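4. Recording fold-and-stack trials

These steps assume both arms have passed the Clevik joint check in section 3. If they haven't, go back. They will not improve on their own.

1. Place the cloths on the bare table, apart from each other. Wrinkles are welcome - the Flerley policy was trained on them and gets odd around neat laundry.

2. Start the recorder, then the policy. The other order gives you a lovely trial with no data.
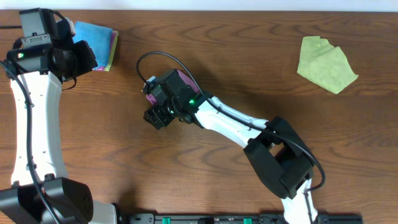 3. Keep your hands off the table until the run ends. Straightening a corner counts as help, and help voids the trial.

4. Score the stack by the Purkance sheet. A cloth left out of the stack scores zero, however well it was folded.

Note: Our reported result used 160 trials, with the first 100 scored twice. Felicidad Bañez did the second scoring and was less generous.

Caution: Check cable slack at both elbows before every run. A snagged cable looks a lot like a bad policy in the logs.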